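4.3 Recording demonstrations with the hand grippers

Read 4.1 (charging) and 4.2 (calibration) first. If you skipped 4.2, your recordings will look fine on the screen and be worthless in training. We have done this ourselves, more than once.

The Fistbridge brochure says that anyone can teach a task in an afternoon. Treat that as a sales figure. You can record for an afternoon. Whether the arm will do anything sensible with what you recorded is a separate matter, covered in section 6, and section 6 is longer than this one.

Before you start

1. Pick one task and write it down in a single sentence: "Pick up the cup and set it upright near the middle of the table." If your sentence needs an "and then" more than once, split it into two tasks and record them separately.

2. Set up the table. Ordinary household clutter is allowed and even wanted, but decide now which objects belong to the task and which are background. Enter both lists in the session notes in Jida.

3. Check the cloth, if you use one. A patterned cloth helps the tracking find its position. A loose cloth that slides under your wrist hurts it, because the tracker assumes the table surface stays put. Clip it or take it off.

4. Turn on both grippers and wait for the steady tone. The blinking light alone does not mean tracking is ready, whatever the quick-start card says.

5. Open and close each gripper fully, twice. The width reading in Jida should run from 0 to 100. If it stops short at either end, go back to 4.2.

Note: Jida calls the tracking status "Excellent," "Good" or "Fair." We have not found a difference between the first two that matters. "Fair" means stop.

Recording a demonstration

6. Hold both grippers at chest height, pointed at the table, and press the record button on the right-hand unit. Count to two before moving. The first moments of each take are used to fix the starting pose, and takes that begin in motion are thrown out without any message.

7. Move in at the speed you would use to hand someone a full drink. Beginners go much too slowly. The arm will copy your hesitation along with everything else, and it does not know which part you meant.

8. Line up the pads on either side of the object before you close. Both pads should touch at nearly the same moment. If one touches first and pushes the object over to the other, the take is still usable, but the robot will learn to push.

9. Close until the object is held, then stop squeezing. Paper cups are a common trouble spot. A person feels the wall start to give and backs off. The gripper records width and position only. Nothing about how hard you pressed is stored, so a crushed cup and a well-held thin one can look much the same in the data.

10. Carry out the task, open the pads fully, back away, and press the button again. Do not set the grippers down while recording.

Caution: Keep fingers out of the linkage when closing. The joints pinch.

Two-handed tasks

Two-handed recording works, with limits. When one gripper passes in front of the other, each unit loses part of its view of the table. A short overlap is fine. A long one gives a drift that shows up in playback as the object floating slightly away from the pads.

11. Decide which hand leads and keep it the same for the whole session. Mixed sessions can be sorted out afterward using the Chuensuk filter, but it guesses, and it does not tell you when it has guessed.

12. Bring the second hand in from the side. Coming in from above blocks the view at the moment you most need it.

13. If the two grippers knock together, delete the take. Do not keep it "for variety."

How many takes

The default target in Jida is 273 takes per task. The manual for the previous version said 418. Neither number came with an explanation, and when we asked, the reply was that more is better. Our own practice is to record a first batch of 100, train on it, watch what the arm gets wrong, and record the next batch with those mistakes in mind. A large batch made all at once, by one person, with everything in the same spot, teaches the arm about that spot.

14. Move the task objects between takes. Shift them a hand's width, turn them, lay a cup on its side now and then. Move the background objects less often, and note it when you do.

15. Take a break after every seven minutes of recording. People start to cut corners well before they feel tired, and it shows in the grasp angles.

16. Change operators if you can. Two people who hold the tool differently are worth more than one person who is very good at it.

Checking what you have

Play back at least one take in every ten, at normal speed, with sound off. Look for these:

- Pads closing before they reach the object. Usually a calibration fault.
- The object hidden behind the gripper for most of the approach. Wrist angle; tip the tool back a little.
- A jump in the path. Tracking was lost and picked up again. Delete the take, even if Jida has smoothed it over.
- Bright windows or open doorways washing out part of the view. Close the blind or turn the table.

Jida gives every take a quality score. In the March release the score went up when the motion was smooth and took no account of whether the task was done. Chalerm Thepsuriya, who wrote the first draft of this section, got a near-perfect score for waving the gripper over a table without touching anything. Later releases are said to be better. Watch the playback anyway.

Note: The Cosance export option strips the session notes. If you need your object lists later, save them separately before exporting. There is no warning and no undo.

Before sending a session for training

17. Mark each take as done, partly done or failed. Be strict. "Partly done" takes are left out by default, and should be.

18. Confirm that the left and right units have the same number of takes. If they differ, one unit dropped a recording, and every pair after that point is out of step.

19. Upload, and keep the local copy until you have seen the arm run the task.
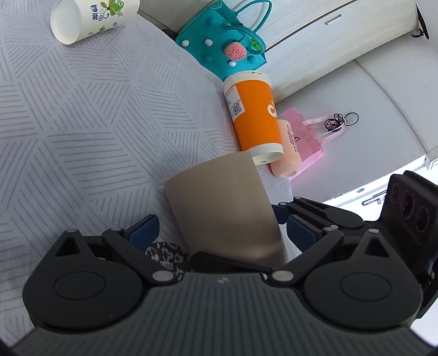 Figure 4-6. Both grippers at a cloth-covered table, with the pads on either side of a taupe object. Background items include paper cups and a teal felt bag.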